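Review: the Kona bench arm and the Patby scheduling software, after 8 months in a working lab

Rating: 2 out of 5 for the software, a grudging 4 for the arm

I run the sample prep side of a contract testing lab. We have nine people on the benches, and in January we took delivery of a Kona arm, bought through Pesport, with a license for Patby to plan its runs. I was against buying it. I've tried to be fair since then, but you should know where I started.

The sales pitch was that the arm would move plates between stations while trained staff did "higher value work." I've heard that phrase at three employers now, and I have yet to see anybody write down what the higher value work is. I asked Pesport for a list. I got a brochure.

So, the arm. It's good. It picks up a plate, sets it down where it should go and does it the same way at 4 in the afternoon as it did at 8 in the morning. The joints are smooth, it's quieter than the old shaker, and wiping it down takes a minute. In all this time it has dropped two plates, and I've had human weeks worse than that. If you are only buying an arm, you could stop reading and place the order.

Patby is where the trouble starts. Before any run you build the deck on screen as a 3D model: bench, mat, racks, plate holders, bins. Then you play the run through in simulation and the software tells you whether the arm can reach everything without hitting something. I like the idea. A crash on a screen costs nothing.

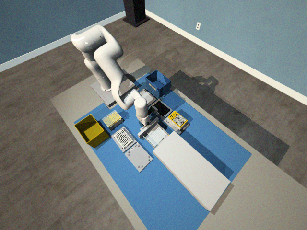

The catch is that the model is always tidier than the bench. Nobody in the simulation leaves a marker next to a holder or nudges a rack while reaching for a glove box. Patby passed one of our layouts with no warnings, and on the real deck the gripper clipped the corner of a tip rack on the first move. The holder was 2 millimeters off from where the model said it was. Support told us to re-measure and enter the offsets by hand, holder by holder. Maricel Dalisay, our senior technician, spent most of an afternoon on it.

That brings me to what changed for the people. Maricel used to run samples. Now she builds layouts, checks them, refills tips and waits for the arm to ask for something. She's good at it and she got a new title, but no raise came with it. Her wrists don't hurt anymore, and she'd want me to say so. Repetitive pipetting is hard on hands and I won't pretend otherwise.

The newer staff worry me more. They used to learn an assay by doing it badly and then doing it better. Two of them have now been here since spring and have barely done a full plate by hand. When the arm is down - and it does go down, usually for a software update - they stand there looking at me.

Pesport promised 1,000 samples a day. We have hit that number when everything was loaded early and no client changed an order. On a normal day we come in well under it, and the holdup is almost never the arm. It's the barcode printer, or a late courier, or someone hunting for the right lids. A faster arm does nothing for any of those.

Hauke Albers, who manages the budget, sees it differently. His view is that we've taken on more clients without hiring, and that's true. I'd point out that we also lost an evening position when someone left and it was never filled. No one was let go, as the company likes to repeat. There's just one chair fewer.

We also had a demo of the Poojary system before we bought. Its arm was slower and the grip looked clumsy to me, but the planning software let you nudge positions by hand at the bench and save them. I didn't give that enough weight then. I would now.

If you're shopping, ask to bring your own racks to the demo and get the retraining hours in writing. Keep at least one manual day on the schedule, too. We started ours last month, and the first one was slow and a bit embarrassing, with a lot of questions I should have been hearing all year.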